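Stultwood Hand Balm, Unscented
by Hemard
Tin, 6 oz. In stock. Ships in 2 working days.

Stultwood is the balm we make for people who don't like balm. It has no perfume in it, no glitter, and no story about a monastery. It goes on thick, sinks in while you look for your keys, and leaves your hands feeling like hands again. The name comes from the street where we had our first workshop, which had neither woods nor, as far as we could tell, much sense.

The recipe is short. Beeswax, shea butter, sunflower oil, a little lanolin and some vitamin E to keep the oils from going off. If you are avoiding animal products, this one is not for you, and we would point you to Nidar, our plant wax version, which comes in the same size tin and costs a little more on account of the wax.
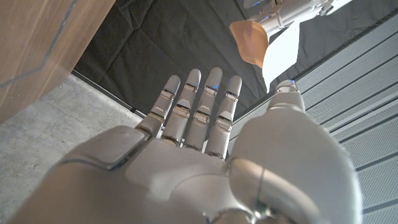

How much to use: less than you think. A dab the size of a pea does both hands. Most complaints we get about greasiness come from customers who scooped it like hummus. Warm it between your palms first, then work it over the knuckles and around the nails. At night you can be more generous, and cotton gloves will save your pillowcase.

A tin lasts the average user 11 weeks. Vitalii Semeniuk, who pours every batch, gets through one in a good deal less, but he also washes his hands more than a surgeon and has never once put the lid back on.

What it doesn't do

It won't take years off you. It isn't a sunscreen, a glue, or a treatment for eczema, and if your skin is cracked and bleeding you should see a doctor before you see us. It will do a fair job on leather boots, though we make no promises and would like you to buy a separate tin for that.

Scent

Unscented means we add no fragrance. The beeswax still smells faintly of beeswax. We had one return marked "smells of bees," and we gave the refund, but we stand by the bees.

If you want something with more going on, try Ha, our soap bar with orange peel and clove. Efthymia Kouris named it after the noise she made when the first batch finally set. Ha and Stultwood are sold together as the Sink Set, in a plain card box with a paper band. The band says "For hands." We paid a designer for that.

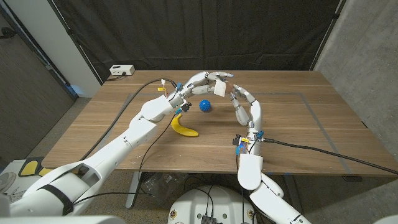 Both hands raised over a walnut-brown wooden table.

Sizes and refills

The 6 oz tin is the one most people want. There is also a pocket tin, which holds enough for a long weekend or one very dry flight. Refill pucks come wrapped in paper and drop straight into an empty large tin. Press down at the edges, not the middle, or you'll be wearing it.

Storage

Keep it under 80 degrees if you can. Left on a dashboard it will melt, and when it sets again the texture turns grainy. It's still fine to use. Rub it a little longer and think of it as a scrub you didn't pay extra for.

Batches and holiday orders

We pour roughly 400 tins at a time and don't start the next batch until those are gone. The winter batch goes on sale 15th October. Gift wrap is brown paper and string, tied by whoever is nearest the string. Unopened tins can come back within 60 days for a full refund. Opened tins can come back too, if you tell us what was wrong with them.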